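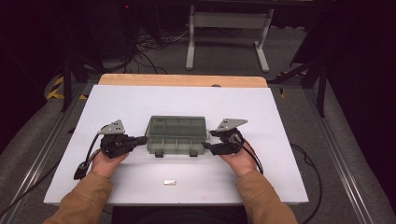 Tuesday

Started on the small parts today, after putting it off since the move. I had planned to do the drawers first, but it rained until noon and the drawers are out in the shed, so the small parts it was.

For years everything little has lived in coffee cans. One can for screws, one for washers and nuts, one for what I used to call electrical, and a fourth that was just the floor sweepings from the old place on Ouellet. I never threw that one out because there was always a good bit in it somewhere. Finding the good bit meant dumping the whole can on a cookie sheet and pushing it around with a pencil.

The compartment box is the kind with the grid inside and a lid that latches shut. Smoky gray-green plastic, dark enough that it looks dirty when it isn't, but you can see into it well enough. I went back and forth on getting clear ones. Remance had clear in the bigger size only, and the bigger size doesn't fit on the shelf over the radiator, where I want these to go. The shelf is 225 millimeters deep and I measured it twice.

Ate lunch late. Soup, and the end of the rye bread.

The first can went quickly. Wood screws are easy, they sort themselves by length once you have three or four piles going. Machine screws took the rest of the afternoon. Half of them are metric and half are not, and the only way I can tell with the small ones is to try a nut on them. I gave up on the very short ones and put them all in an envelope. I wrote "short" on the envelope.

When I got tired of that I weighed what was left in the washer can on the kitchen scale, for no good reason. 182 grams. I had thought it was a lot more.

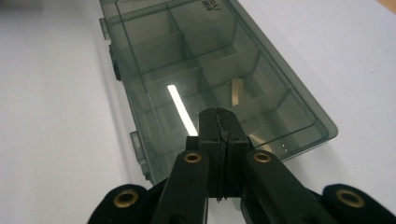

What goes where

Spent a while on this before filling anything, because last time I filled a box first and then had to empty it. There's a long divider down the middle and short walls across, so each side is a row of cells, some square and some more oblong. My plan is fasteners on one side and everything else on the other. The oblong cells should go to things that won't lie down in a square one: strips, pins, the odd bit of bar.

Washers go by hole size, smallest at the end nearest the window. Nuts next to the washers they go with. Springs get their own cell no matter how few there are. I lost a spring for the garden gate once by keeping it with the washers, and ended up driving to Raltine for another one.

I did not make labels. I made labels for the Hultik cabinet two winters ago and every one of them curled up and fell off by spring, and then I had a cabinet full of drawers and a handful of labels and no idea which went to which. With a see-through lid I should be able to get by without. If I can't I'll draw the grid on an index card and keep it under the box.

One thing I don't like is the latches. There are two of them on the front edge and I can already tell I will be doing up only one of them when I'm in a hurry. That's how the tackle box got spilled in the car. I should get into the habit of pressing both before I pick it up, even to move it across the table.

It helps to work on something white. I could never find anything on the old bench, which was so stained that a brass screw could sit in front of my nose for an hour. Against white even a little sliver of metal shows up. I may get a second board for the kitchen table, if there's one the right size. The wood there is a nice color but it has a grain that eats small things.

Evening

Went back in after supper for what was supposed to be ten minutes. Read through the list I made on Sunday night and crossed off what I could. The list had 60 lines on it and I crossed off maybe a dozen, which is less than it felt like while I was working. Several of the lines turned out to be the same line written in different ways. "Find hinge pins" and "pins for hinges" were right next to each other.

I also changed my mind about the springs. They can share with the cotter pins. There are so few of either, and it frees up a cell for the picture hooks, which are in a sandwich bag in my coat pocket at the moment and have been there since the weekend.

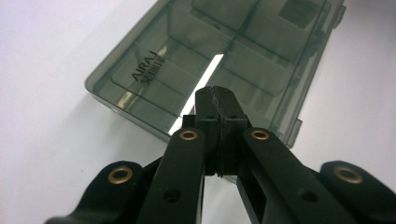

The picture hooks come in two sizes and I only ever use the small ones, so the large ones can go in the envelope with the short screws, or back in the coat.

My back was sore by nine so I quit. The washers are still in their can. I'd like to get them done before I start on the drawers, and I need the drawers done before the shelf goes up, so it all has to go in that order or I'll be stepping over things for another month.

To buy when I'm next out: index cards, a fine black marker, the two brackets for the shelf, light bulbs, rye bread. Check whether Remance takes back the boxes if they haven't been filled, in case I decide on the bigger ones after all.

Rain again from about ten. Left the shed light on and had to go out in my slippers.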